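drying on paper is slower than drying in the open air, which we expected from the first trial in November. What we did not expect was how much the rack mattered.

Method

Each cup was rinsed, shaken twice and weighed on the Segura kitchen scale. It then went to its place over a sheet of brown paper, and we weighed the paper again after 19 minutes. Prakash Sastry kept the log. We used 706 ml of tap water per round, at room temperature.

Racks were the Tavent wire rack and the Nollulex one. We changed the paper after every round and threw out any round where a cup had tipped.

Results

The full table is in the appendix. Cups set upright held water in the bottom and gave the worst figures. Cups on their side drained better if the rim pointed a little downward.

Light blue on brown paper, all three.
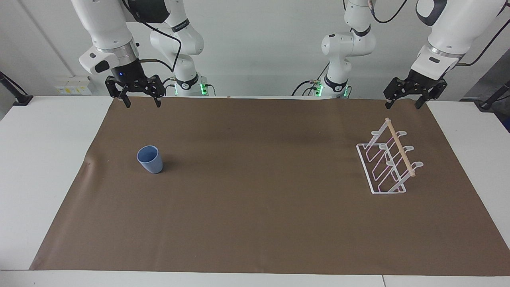
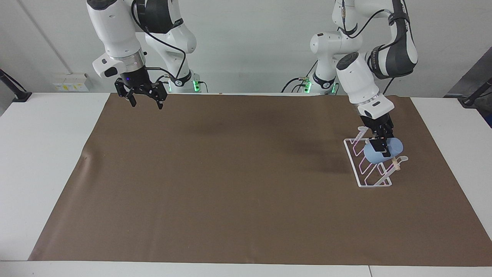
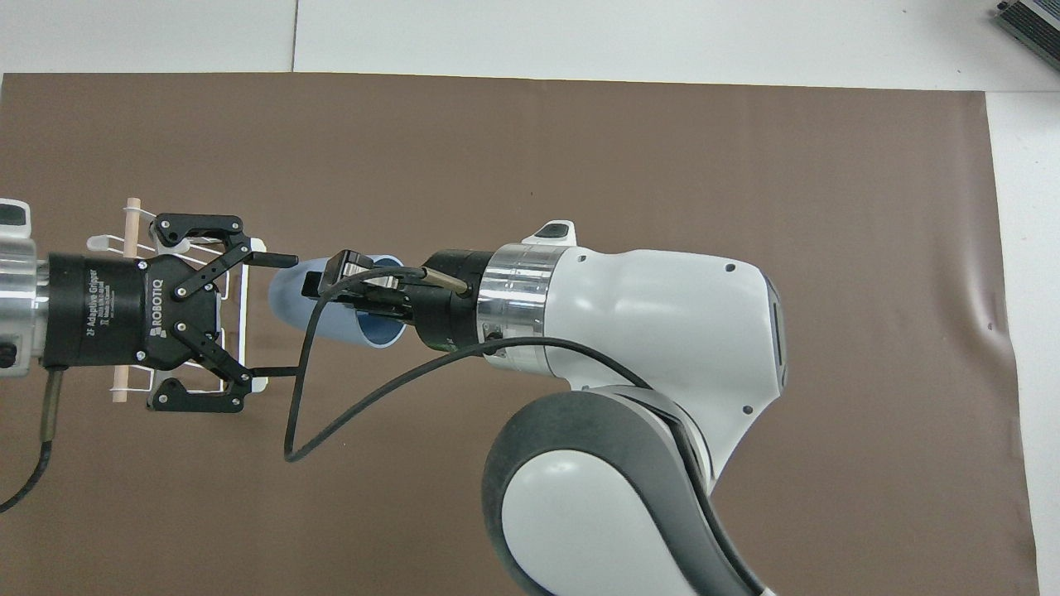

The scale drifted in the last two rounds, so those weights are left out of the averages. We would also like to repeat the work with mugs, where the handle may change how the cup sits. Paper from a different roll should be tested too.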